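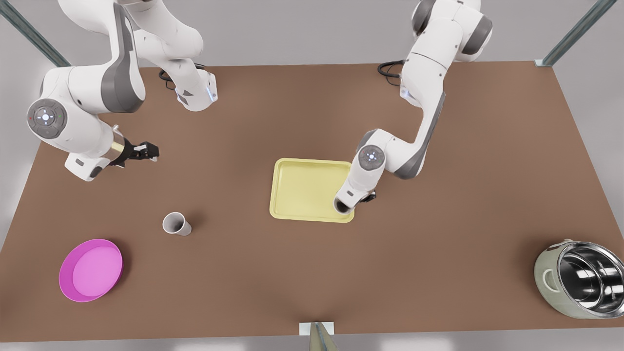
# The Vokura Lanterns, Book One

Children's fantasy | Ages 9 to 12 | Paperback

The harbour town of Vokura has kept its lanterns burning for 125 years. When the one at the end of the sea wall goes out in the middle of November, the apprentice lamp-keeper is blamed for it and sent inland with a tin of oil, a bad map and a goat that belongs to the mayor. The road leads to Kobori, a walled city where no one will admit to having seen the dark coming.

*The Vokura Lanterns* is the first of three books. The story finishes properly at the end of this one, so it can be read on its own. Book Two picks up the following spring.

## About this edition

This is the Nutidden Books paperback. It has the full text of the hardcover, a redrawn map inside the front cover and a short glossary of harbour words at the back. The type is a little larger than in the hardcover and the chapters are short, which suits reading aloud at bedtime.

There are some frightening moments in the Kobori chapters, and an older animal dies near the end. Most nine-year-olds will be fine with both. Younger listeners may want company.

## Formats

- Paperback: in stock
- Hardcover: low stock, will not be reprinted
- Audiobook: download only, unabridged
- Class set: paperback copies with 2 sets of printed teaching notes

## Ordering

Paperbacks are sent by post within 2 working days. Class sets are packed by our distributor, Moretti, and take longer, so please order well before the start of term. Libraries can ask for a plastic-covered copy in the notes field at checkout.

Unread copies can be returned for a refund or swapped for another title. We can't take back audiobook downloads.

Page updated Monday, January 20, 2025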